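Prunano — registro de arrumação de piso, sala com carpete
Ficha do conjunto, versão 4

Resumo

O Prunano reúne registros de arrumação de chão em salas revestidas de carpete. O assunto é o piso: o estado em que se encontra antes do trabalho, o que é recolhido, para onde vai cada coisa e como fica a superfície depois. São 528 sequências anotadas e 735 imagens avulsas, todas obtidas no prédio de Sernville. O conjunto serve a estudos de organização doméstica e de rotina de limpeza leve. Não inclui lavagem, aspiração nem remoção de manchas.

Conteúdo dos diretórios

sequencias/ — um subdiretório por sessão, com anotações em texto simples
avulsas/ — imagens sem sequência associada
listas/ — inventário dos objetos por sessão, em CSV, separador ponto e vírgula
piso/ — notas sobre o revestimento, uma por sala

Os nomes de sessão não seguem ordem cronológica. A numeração foi herdada do Mivgate e mantida para que as referências antigas continuem válidas.

Revestimento

O padrão do carpete interfere na anotação. Em piso listrado, objetos finos e compridos (cabos, canetas, tiras de papel) confundem-se com as listras quando ficam paralelos a elas. Nesses casos o anotador marca o campo "orientacao" com "p" e preenche "confianca" separadamente. Para objetos atravessados em relação às listras, o campo recebe "t". Valores intermediários são admitidos e ficam em graus, sempre medidos a partir da direção das listras. 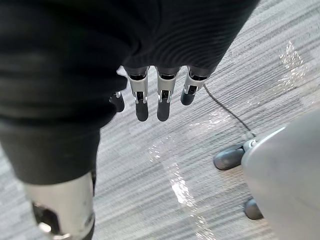

A cor do revestimento vai no campo "cor_piso", com vocabulário fechado: cinza, bege, azul, misto. O tom não é registrado. Tentou-se uma escala de claridade na versão 2, abandonada porque dois anotadores raramente coincidiam sob luz lateral. O padrão vai em "padrao_piso": liso, listrado, placas, outro.

Trechos de piso sem objeto também são anotados. O campo "objetos" fica com zero, nunca em branco. Campo em branco significa trecho ainda não revisado, e os scripts de contagem descartam a linha.

Procedimento de arrumação

1. Recolher primeiro o que pode rolar ou ser pisado.
2. Levar têxteis ao cesto, sem dobrar.
3. Empilhar papéis e livros junto à parede.
4. Conferir a faixa sob os móveis e encerrar a sessão.

Cada sessão tem limite de 30 minutos. As que passam disso são divididas, e a segunda parte recebe o sufixo "_b".

Anotação e revisão

A primeira anotação foi coordenada por Anneli Lappalainen; a revisão do vocabulário, por Osamu Fukuda. Divergências sobre a classe do objeto são resolvidas pela lista Imai, incluída em listas/imai.csv. Divergências sobre posição ficam registradas com os dois valores.

Problemas conhecidos

— Fios soltos do próprio carpete aparecem como "linha" em algumas listas antigas.
— A classe "pano" mistura toalhas e camisetas nas sessões herdadas do Mivgate.
— A direção das listras foi anotada invertida em uma das salas; usar piso/correcao.txt.

Correções são incorporadas às quartas-feiras. Pedidos devem citar o nome da sessão e a linha do CSV.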